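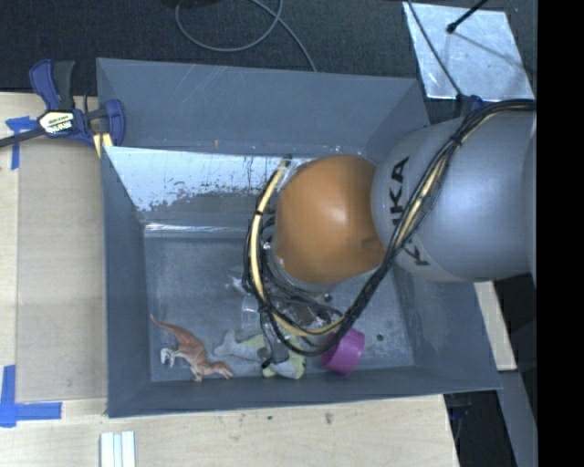

Trimel Questions the Value of the One Big Toy Bin

CONDVILLE, May 11, 2021 - Trimel, which sells secondhand toys and household goods by mail, said Tuesday that it will stop recommending large open bins as the answer to a messy playroom. The company is publishing a short sorting guide in their place, and it makes no claim that the guide will keep anyone's floor clear.

"We have read a lot of promises about storage that changes family life," the company said in a statement. "We doubt most of them. A deep gray bin holds plenty, and so does a closet with the door shut. Whether anyone can find the other dinosaur is a separate matter."

The guide, titled Vuvidano, draws on returned goods and mixed lots that reach the company's sorting tables. Toy animals tend to arrive in the same container as stray caps, lids and parts of things no longer in the house. A reddish-brown dinosaur and a purple ribbed cap can lie within easy reach of each other on the floor of a bin and have no business being stored together. Trimel suggests pulling out caps and loose parts first and leaving the figures for last.

Vuvidano runs to 20 pages. It does not ask readers to buy matching boxes, print labels or hold each item and think about it. It recommends 2 containers for figures, one shallow and one for overflow, and a small lidded jar for anything that cannot be identified. The jar is to be emptied in October, whatever is in it.

Trimel asked 124 customers to try an early version. Many reported that the jar filled up faster than expected. Several said their children tipped everything back into one bin within the week, and the company has left those comments in the guide.

Scuffed bins are not a reason to buy new ones, the guide adds. Scratches on the walls and pale marks on the floor do no harm to a plastic animal.

A first printing of 400 copies is available by mail from Trimel and at the Abbasi store in Condville. No second printing is planned at this time.

About Trimel
Trimel buys, sorts and resells used toys and household goods from its warehouse in Condville.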